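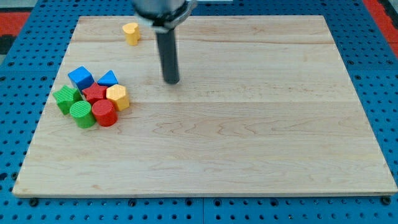 Plaller

A set of 3000 typed-up recipe cards for bread, rolls and the things people call bread when they want to eat cake for breakfast. The cards came out of kitchen drawers, church sale boxes and one very large cookie tin in Lerville. Each card has been typed exactly as written, then tidied into a second version that a computer (or a tired person) can follow.

If you only want to bake something, go straight to clean.csv, filter on complete = yes, and pick anything with yeast in it. The rest of this page is for people who enjoy column names.

What's in the folder

cards.csv – the cards as written, spelling and all
clean.csv – the same cards with amounts, times and oven settings sorted out
units.csv – the lookup table for measures, including the embarrassing ones
notes.txt – remarks from the typists, lightly edited for language
clirketti/ – the small script that turns the first file into the second

Every card keeps the same id in both files. Ids were handed out in the order the cards left the tin, so a low number means only that the card was near the top.

Columns in cards.csv

id: a whole number. Gaps are normal. They are cards that turned out to be shopping lists, a bus timetable and a strongly worded note about a casserole dish.

title: whatever is written at the top. A great many are called "Bread." Several are called "Good Bread," which tells you something about the others.

body: the full text, line breaks kept. Words we could not read are marked [?]. Crossed-out words that could still be read are in square brackets with a leading x, as in [x lard].

stains: yes or no. Please don't use this as a measure of quality without reading the section on stains.

hand: print, cursive, typed or mixed. "Mixed" usually means that a second person had opinions.

printed_form: the name of the company that printed the blank card, if there is one. The most common by a long way is Hafþórsson, a flour and yeast supplier that gave out pads of cards at the counter. See Encoding.

Columns in clean.csv

flour_g, water_g, salt_g, yeast_g: weights in grams. Blank means the card didn't say. Zero means the card said none, and meant it.

yeast_type: fresh, dry, starter or unclear. A card that says "1 yeast" is unclear and will stay that way.

oven_f: degrees Fahrenheit. "Moderate" and "hot" are turned into numbers using units.csv. "Very hot, watch it" is turned into a number too, though the number does not convey the tone.

bake_min: minutes. "Until done" is left blank.

complete: yes if a reader who has baked bread before could get from one end to the other without phoning a relative.

confidence: 1 to 5, set by the typist. A 5 means the typist would bake it for guests. A 1 means the typist would not stay in the building.

Measures

Cups are the easy part. We took a cup of flour to be the same weight everywhere, a decision that will annoy anyone who has ever met flour. If you would like a different weight, change it in units.csv and run the script again.

"Butter the size of an egg" appears often enough to have its own row. So does "a teacup," which is smaller than a cup, and "a coffee cup," which is whatever was in the cupboard. A "handful" is left blank. We tried measuring our own hands and the results did more harm than good.

Running the script

Put cards.csv and units.csv in the same folder as clirketti and run:

python clirketti.py cards.csv units.csv clean.csv

It writes over clean.csv without asking. It prints a line for each card it can't make sense of, and there are a lot of these, so you may want to send them to a file and look at them after lunch. Use --strict to stop at the first problem. This has never once been a pleasant experience.

Encoding

Everything is UTF-8. The name Hafþórsson is a handy test: if it opens in your spreadsheet as a row of little boxes and accents, the file was read the wrong way and your fractions are broken as well. Import it through the data menu instead of double-clicking. Version 3 replaced the letter þ with a p throughout, to be helpful, and has been withdrawn.

Stains

It is tempting to assume that the dirtiest card is the best loved. We assumed so too, and wrote a cheerful paragraph saying as much. Then somebody pointed out that the tin had been stored under a sink. The paragraph is gone and the column remains.

Known problems

Doubles. The same recipe turns up on more than one card, often with one thing changed and a note claiming the whole idea. We left these in. If you need one of each, match on flour_g, water_g and the first line of the body, and expect to argue with yourself over the raisins.

Missing backs. The first batch was typed from the fronts only. Most of these cards say "over" at the bottom. They are marked complete = no, and we are sorry about the rye.

Rising times. No column for these yet. Too many cards say "go to church" as a step, and services vary.

Sweet breads. Typists disagreed on where bread ends. Banana bread is in. The fruitcake was voted out, put back, and currently sits at confidence 2.

Changes

Version 7: fixed salt on cards where a capital T and a small t had been treated as the same spoon. If you baked from version 6, drink some water. Files frozen on 16th December.

Version 6: added yeast_type.

Version 5: added the typists' notes, after removing a few.

Use and credit

Free to use, copy, change and bake from. If you publish something, please call the set "Plaller recipe cards, version 7" and say whether you used the raw file or the clean one. Corrections are welcome and should give the card id, the column and what it ought to say. Corrections that say only "my grandmother never used margarine" have been received and filed in notes.txt.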